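Facilities Helpdesk – Pavton Building
Ticket 237: Recurrent loss of heating, second floor east
Status: Resolved, under observation
Raised by: Farzana Weerakoon
Assigned to: Obaidul Seneviratne, Building Services

Summary of report

The occupants of the second floor east report that the radiators are cold on arrival and do not become warm until late morning. The fault was first noticed in October, when the heating was switched on for the season. The first floor and the west side of the building are not affected. Portable heaters have been used in the meantime, contrary to the building's electrical safety policy.

Log of actions

1. Initial checks
The timer settings were compared with the approved schedule and found to be correct. The boiler was firing at 06:30 as required. System pressure was within the normal range. The thermostat in the east corridor was set to 13 degrees, and it was restored to the standard setting. Staff were asked not to adjust it.

2. Second visit
The fault was present again the following morning with the thermostat correctly set. The radiators nearest the stairwell were warm at the top and cold at the bottom. The remainder were cold throughout. All radiators on the floor were bled and a small amount of air was released from two of them. Mr Seneviratne concluded that air alone did not account for the fault and requested access to the zone valve in the ceiling void above Room 2.

Access was agreed with Rizwan Haque for 07:15, before the room was in use. Occupants of Room 2 were advised by email that desks beneath the hatch should be cleared the evening before and that the door would be left unlocked for the contractor.

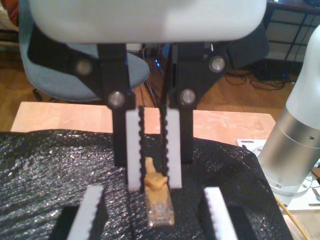
3. Zone valve inspection
The valve was found to be sticking in the closed position. It could be moved by hand, but it did not respond reliably when the motor was powered. The wiring was tested and no defect was found. The motor head was replaced from stock and the valve opened and closed correctly on five successive trials.

4. Follow-up
Dinesh Mollah recorded radiator temperatures at 08:00 on three mornings. All radiators on the east side were warm on each occasion – the one behind the print area a little less so than the others. This radiator has been balanced separately.

Outstanding matters

The portable heaters are to be returned to the ground floor store. Nusrat Weerasinghe will confirm when this has been done. The ticket will be closed after one further week without a report of the fault.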